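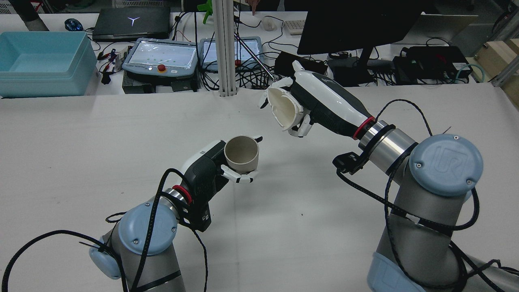

Mug in one hand, cup in the other, on the bench at Vornwood.

Ama Tetteh has ten minutes. Her shift at Vornwood starts at 2 and she wants to eat first.

She made drinks by hand here for years. Now she sets up the arms, watches them, steps in. "My wrists are better. My feet too," she says. "My head is tired in a new way."

Same crew as before, 24 people. Different jobs though. Parviz Nouri used to run the serving line, now he writes the cup routines, 200 of them so far. Some are two lines long. Some took him all of January. 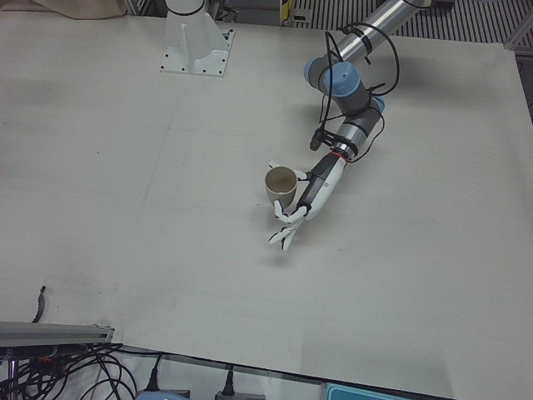
One cup, held by the left arm.

"A person picks up a cup and doesn't think," Nouri says. "I have to think about every finger. Where the thumb goes. Which ones stay out of the way."

Does he miss the line? Long pause. "The talking, yes. You talked all day. Now I talk to a screen, and to Ama when somthing stops."

Tetteh laughs at that. She'd like more say in the schedule, she says, and more training. Two days was not enough. Management has promised a second round, no dates yet.

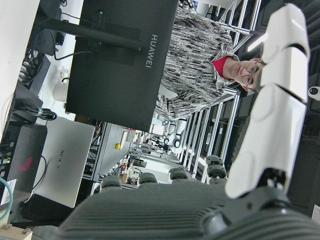 A finger up close, desks behind.

Would she go back to the old way? "Parts of it. Mornings. Mornings were fun." Then she's up, sandwich half finished, badge on, heading for teh floor.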